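I bought the Talby four-cup pour-over stand in July, after the plastic cone I'd used for years cracked at the base. It came from Clotside, who charged me less than the kitchen shop in town, and it arrived in four days with the filter holder wrapped in newspaper. I've used it most mornings and I'm happy with it, with a few reservations.

## What you get

The kit is a steel stand, a ceramic cone, a glass jug and a small scoop. There is a packet of 200 paper filters as well, and I'm almost through the second lot of those now. The instructions are a single folded sheet. They tell you to rinse the cone and not much else.

The stand screws together with one bolt. Mine needed tightening again after a couple of weeks and hasn't moved since.

## Making coffee with it

I grind a bit coarser than I did for the plastic cone. On the old setting the Talby clogs and the last of the water sits there going cold. With the coarser grind it drains at a good pace and the cup is cleaner, with none of the sludge at the bottom.

The cone is heavy and takes a lot of heat out of the first pour. If you skip warming it, the coffee is lukewarm by the time you've added milk. I run the hot tap through it while the kettle boils and that sorts it out.

The jug has level marks on the side, but they're moulded in the same clear glass and hard to read before sunrise. I put a strip of masking tape at the two-cup line. The handle is fine. The spout dribbles if you pour slowly, so don't.

The height is fixed, and this is my main complaint. The jug fits under the cone with a finger's width to spare. A standard mug fits too. A travel cup doesn't, so anyone who takes their coffee to work has to brew into the jug and pour it across. My neighbour Fulgencio Benítez has the Closemeck, which has a sliding collar, and he brews straight into his travel cup. His stand wobbles a bit when the cone is full. I'd still have taken the collar if I'd tried both first.

## Cleaning

The cone and jug go in the dishwasher. The stand shouldn't, according to the sheet, and I wipe it with a damp cloth. There's a faint brown ring around the inside of the cone now that bicarb shifts if you leave it to soak. The scoop is the only cheap-feeling part, and the numbers have already rubbed off it. I use a tablespoon.

## Spares

Clotside sells the jug on its own, and the filters in boxes of 1,000 if you have the cupboard space. I couldn't find the cone sold separately anywhere. Kamol Thaweesak at the shop told me to email them if I broke it and they'd see what they could do.

The filters are a common size, so supermarket ones fit. The unbleached ones left a papery flavour for me until I started rinsing them first.

## Would I buy it again

Yes, at the price I paid, for someone who drinks at home. If your mug is tall, measure it before you order, from the bench to the rim. The colour choices are white or grey. I have the grey and it hides the stains fairly well. 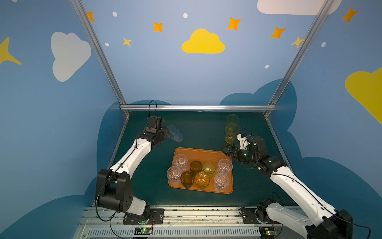
*Clear plastic cup and pale yellow glass, with an orange tray.*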